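Toile coton enduite Emari 395, au mètre ou en rouleau

Réf. 3396
Fabricant : Desgate
Gamme : Emari
Usage : sacs, housses, sacoches, bâches légères, tabliers d'atelier

Présentation

La toile Emari 395 est une armure toile 100 % coton, filée en anneau, teinte en pièce puis enduite d'une cire à base de paraffine sur l'endroit uniquement. L'envers reste brut et accepte la colle néoprène et les entoilages thermocollants posés à basse température. Le grammage de 395 g/m² s'entend après enduction, mesuré sur toile conditionnée.

La main est ferme à la livraison et s'assouplit aux plis après quelques semaines d'usage. Les marques de pliage sont normales sur ce type d'enduction et ne constituent pas un défaut. Elles s'atténuent au fer tiède, sur l'envers, avec pattemouille.
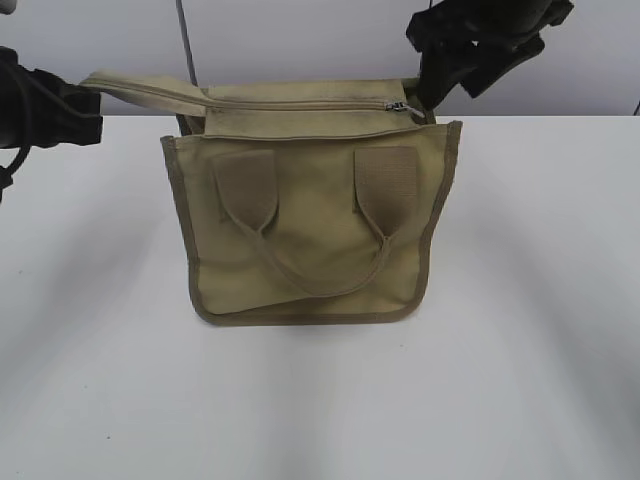
Caractéristiques techniques

Composition : 100 % coton
Armure : toile 1/1, chaîne doublée
Grammage fini : 395 g/m²
Laize utile : 148 cm, lisières non comprises
Résistance à l'abrasion (Martindale) : 2000 tours sans perte visible d'enduction ; au-delà, la fibre reste intacte mais la cire doit être renouvelée
Retrait au lavage : sans objet, lavage en machine exclu
Coloris suivis : kaki, sable, ardoise, noir
Coloris sur commande : brique, écru (rouleau entier uniquement)

Les bains de teinture varient d'un rouleau à l'autre. Pour une série, commander le métrage complet en une seule fois et indiquer « même bain » dans le champ commentaire. Les compléments expédiés ultérieurement ne sont pas garantis dans la même nuance, en particulier pour le kaki et l'ardoise.

Coupe et couture

Couper à plat, au cutter rotatif, sur une seule épaisseur. Les épingles laissent des trous permanents dans l'enduction : utiliser des pinces ou un adhésif double face de 6 mm placé dans la valeur de couture. Tracer à la craie sèche sur l'envers.

Aiguille : 100 ou 110, pointe jeans
Fil : polyester continu n° 40, ou poly-coton n° 30 pour les surpiqûres
Longueur de point : 3,5 mm en assemblage, 4 mm en surpiqûre
Pied : téflon ou à rouleau, pression réduite d'un cran

Une machine familiale passe quatre épaisseurs. Au-delà, notamment aux angles bordés et aux attaches de sangle, une machine à triple entraînement est nécessaire. À défaut, amincir les valeurs de couture en dégradé et tourner le volant à la main sur les surépaisseurs.

Bordures et fermetures

Pour les bords francs, nous recommandons le biais Skyrme en coton sergé, 25 mm, disponible ton sur ton ou un ton au-dessous de la toile. Dans les angles arrondis, prévoir un rayon minimal de 30 mm. En dessous, le biais fronce sur l'intérieur et la surpiqûre saute.

Les fermetures Beltix à spirale n° 5 conviennent aux rabats et aux poches. Laisser dépasser le ruban de 4 cm à chaque extrémité et le terminer par une languette en toile repliée. Les modèles à dents métalliques n° 8 sont à réserver aux ouvertures principales des sacs de grande contenance.

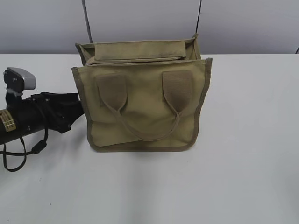 Entretien

Brosser à sec. Éponger les taches à l'eau froide, sans détergent. Ne pas laver en machine, ne pas sécher en tambour, ne pas nettoyer à sec. Renouveler la cire une fois par an pour un usage extérieur régulier : appliquer le pain de cire Desgate à froid, puis chauffer au sèche-cheveux jusqu'à pénétration complète. Laisser reposer une nuit à plat avant remise en service.

Conditionnement et délais

Vente au mètre, minimum 1 m, par pas de 50 cm. Jusqu'à 5 m, la toile est expédiée pliée. Au-delà, elle est roulée sur tube carton.
Rouleau entier : 30 m.
Expédition sous trois jours ouvrés pour les coloris suivis, quatre semaines pour les coloris sur commande. Pas de production en août.

La toile coupée n'est ni reprise ni échangée. Un échantillon de 10 × 15 cm est envoyé sur demande, dans la limite de quatre coloris par client.

Questions techniques et commandes en série : Eleri Rosser, service ateliers, de 9 h à 12 h 30. Préciser la référence 3396, le coloris et le métrage souhaité.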